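Reading one page together: a small habit from our language circle

Notes for members and friends of the Wudov reading circle
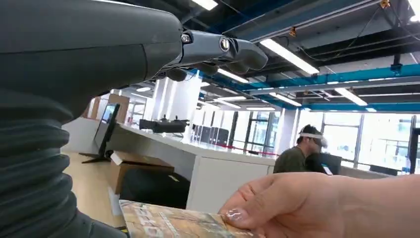
When I joined this circle, I thought that I would learn English by talking. I was afraid of the reading part. At home I read fast, because in my own language I can jump over a word and still know what is going on. In English I could not jump. Every word I did not know was like a closed door, and I stopped in front of each one with my dictionary.

Last winter we changed the way we read, and several members asked me to write down how we do it. Some of them have moved away and would like to start a circle in their new town. So this item is mostly for them, but maybe also for people who come on Vornulov Street only sometimes and wonder why we are still on the same page after forty minutes.

We choose one page. It can be from a magazine, a cookbook, a travel guide or a novel, but it must be a page somebody in the group really wants to read. We tried texts made for learners before, and I do not want to say bad things about them. They are clear and well ordered. Still, after the text about the family who goes to the airport, we had very little to say to each other.

First, one person reads the page aloud, slowly, and the others only listen. Paper stays face down. This was my suggestion and at the beginning it was not popular. People want to see the words. But when you see the words, you hear them the way you imagine them, and I had imagined many of them wrong for years. I said "recipe" with two syllables until I was over fifty. I had bought, I think, a whole shelf of cookbooks by then.

After the listening, we turn the paper over and everyone reads in silence. Each person may underline 3 words, no more. If you have more unknown words than that, you must decide which ones you need. I find this the most useful part of the evening. In the beginning I underlined the longest words, because they looked important. Often they were not. In an article about keeping bees I underlined "notwithstanding," and I did not underline "swarm," which was in almost every paragraph.

Then we go around the table and explain the words to each other. Dictionaries are allowed only if the whole table is lost. You can draw, you can use your hands, you can tell a story. For "reluctant" we got a very good story about a goat and a bridge. I will not forget this word now.

The last part is reading again, aloud, each person one or two sentences. We do not correct during the reading. If there is a word that several of us said in different ways, we talk about it when the page is finished. Our teacher from the Hourani Center told us that small mistakes with sound are less of a problem than stopping all the time, and I agree with her more now than I did then.

A few words about what to read. Gardening columns work well, because they have short sentences and many verbs. Letters to the editor are also good, and people usually have an opinion about them. Poems are difficult but shorter, and we did two in May that I liked very much. Sports news did not work for us. It has too many expressions that only make sense if you know the game, and half the table did not know what an inning was. The other half tried to explain it until closing time.

Some members keep a notebook. Mine is a simple one, and I write the full sentence, not only the word. When I look at it again on the bus, the sentence brings back the page and also the person who explained it. I have now 477 sentences. One member has counted 2,201 single words in his, in very small letters, and he is faster than me in every game we play. So please choose the method that you like.

It is also good to know what this habit does not give. It does not help much with telephone calls, and it does not help with forms. For forms we have the separate hour before the circle, at the front desk, and you can bring any letter that you do not understand. The talking table is still there too, for those who prefer it.

For the next weeks we will read from an old travel book about rivers. We are on chapter 7 and you do not need to know the other chapters. Copies of each page are on the table by the door, with the bigger print at the bottom of the pile. We begin at half past six in the upstairs room of the Divix building, and the side entrance is open until seven. After that, please ring the bell twice, as we do not always hear it the first time.

If you have a page that you would like to read with us, bring it and put it in the green folder. Handwritten pages are welcome. A letter from an aunt was one of the best evenings we had, and it took us two weeks to finish it.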